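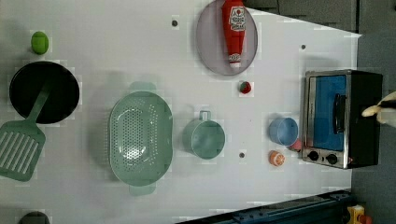

제4장 조리 도구의 분류와 정리

학습 목표
- 조리 도구를 쓰임에 따라 나눌 수 있다.
- 작업대 위에 도구를 놓는 순서를 정할 수 있다.
- 역할 놀이용 주방 교구를 활동 전후에 점검할 수 있다.

유아 교실의 주방 놀이 영역에는 실제 부엌에서 쓰는 물건을 본뜬 교구가 들어간다. 프라이팬, 뒤집개, 체, 계량컵, 접시, 양념병은 대부분의 교실에서 볼 수 있는 기본 구성이다. 이 장에서는 이러한 도구를 어떤 기준으로 나누고, 어디에 두며, 활동이 끝난 뒤 어떻게 정리하는지를 다룬다.

4.1 쓰임에 따른 분류

조리 도구를 나누는 기준은 여러 가지이다. 색이나 크기로 나눌 수도 있지만, 수업에서는 쓰임을 먼저 따진다. 이 장 첫머리의 탁자에서 체와 계량컵과 뒤집개는 모두 연한 녹색 계열이다. 색만 보면 한 묶음이 되지만 하는 일은 서로 다르다. 체는 물기를 빼는 도구이고, 계량컵은 양을 재는 도구이며, 뒤집개는 익히는 동안 재료를 뒤집는 도구이다.

쓰임에 따른 분류는 다음과 같다.

준비 도구: 체, 계량컵, 볼, 도마
가열 도구: 프라이팬, 냄비, 뒤집개, 국자
상차림 도구: 접시, 컵, 수저
양념과 재료: 케첩병, 소금통, 채소와 과일 모형

뒤집개와 국자는 직접 열을 내지 않지만 가열 중에 쓰이므로 가열 도구에 넣는다. 케첩병은 조리할 때도 쓰고 상에 올리기도 한다. 이런 물건은 학급에서 자리를 한 곳으로 정한 뒤 바꾸지 않는다.

4.2 사례: 마을 유아 교실의 정리 방법

미코브달레(Mikovdale)의 한 유아 교실에서는 주방 교구 87점을 상자 하나에 모아 두고 있었다. 교사 야스미나 이바노브(Jasmina Ivanov)는 정리 시간을 살펴본 뒤 상자를 쓰임별로 4개로 나누고, 상자마다 도구의 윤곽을 그린 종이를 붙였다. 글자를 읽지 못하는 유아도 윤곽을 보고 제자리를 찾을 수 있었다. 체와 프라이팬은 둘 다 큰 도구여서 처음에는 같은 상자에 넣는 유아가 많았다. 교사는 체의 윤곽 안에 작은 동그라미를 여러 줄 그려 넣어 두 그림을 구별하였다.

4.3 작업대 위의 배치

활동을 시작할 때는 필요한 도구만 꺼낸다. 자주 쓰는 도구는 손이 닿는 앞쪽에, 접시와 양념병은 뒤쪽에 둔다. 손잡이가 긴 도구를 팬에 걸쳐 둘 때에는 손잡이가 탁자 밖으로 나오지 않게 한다. 공처럼 구르는 물건은 볼이나 바구니에 담는다.

생각해 보기
우리 교실의 주방 교구를 쓰임에 따라 나누고, 두 묶음에 모두 들어갈 수 있는 물건을 찾아 자리를 정해 보자.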